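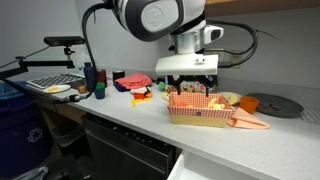
Gingham basket, with the recycling on the left.

Where do you keep your bread?
Hallbridge Home Baking Board > Storage and Leftovers
33 replies, 2,504 views

natalina_f wrote:
Good evening to all. I moved to Clenomden in April and since then I have a problem with my bread. In my old apartment a loaf stayed good for four days. In the new one the crust is soft on the second day, and last week I found mold on the third. I use the same recipe as before, half white flour and half whole wheat, with sourdough. I keep it in a basket with a cotton cloth folded over it. My mother did this all her life, but she lived in a very dry place. Should I change the basket for something else?
Natalina Ferri

crumbcounter wrote:
Welcome! How long do you let the loaf cool before you cover it? I wait five hours for a large one. If you wrap it while the middle is still warm, the water comes out into the cloth and stays there.

natalina_f wrote:
Thank you. I wait maybe one hour, and then I am hungry and I cut it. So this can be part of the problem.

old_rye wrote:
A basket is for the table. For keeping bread you want a drawer. My grandparents had a deep one in the kitchen with a sliding lid, and a rye loaf lasted there a full week. The wood takes a little of the moisture and the lid keeps out the draft. I do not understand why people stopped doing this.

Tiled_Stove wrote:
I must disagree with old_rye, with respect. I tried the drawer for one winter. The crumbs go into the corners, and if one loaf gets mold then the next one gets it too, even when you wipe everything with vinegar. Also most new drawers are next to the oven or the dishwasher, where it is warm and damp. I went back to a paper bag inside a clay pot, and I am satisfied. 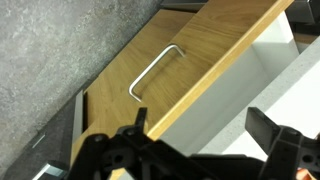 Page 2 of 5

old_rye wrote:
Tiled_Stove, then the place was wrong and the drawer was right. Mine has an oak front and a plain bar handle, it is far from the oven, and I empty it and leave it open for an afternoon every week. I have had mold two times in many years. Your clay pot also needs washing, I think?

Tiled_Stove wrote:
It does, but I can put it in the sink. You cannot put a drawer in the sink.

lievito_lu wrote:
Both of you are talking about rye. Natalina bakes with wheat, and her bread will get old faster whatever she does. I slice mine on the first day and freeze half. From the freezer to the toaster, it is almost like new. I buy my flour at Abdelaziz on the market street, and the man there told me he freezes his own bread too.

crumbcounter wrote:
Freezing is fine, but please not the refrigerator. Bread goes stale there faster than on the counter.

natalina_f wrote:
So many answers, I am grateful. I will let the next loaf cool completely, keep one half in a paper bag with the cut side down, and freeze the other half. If I find a drawer that is far from the oven, I will also try the method of old_rye. One more question: is it better to wash the cotton cloth without soap? I noticed that mine smells a little of detergent.

old_rye wrote:
Very hot water, no soap, and dry it in the sun. And write to us about the drawer.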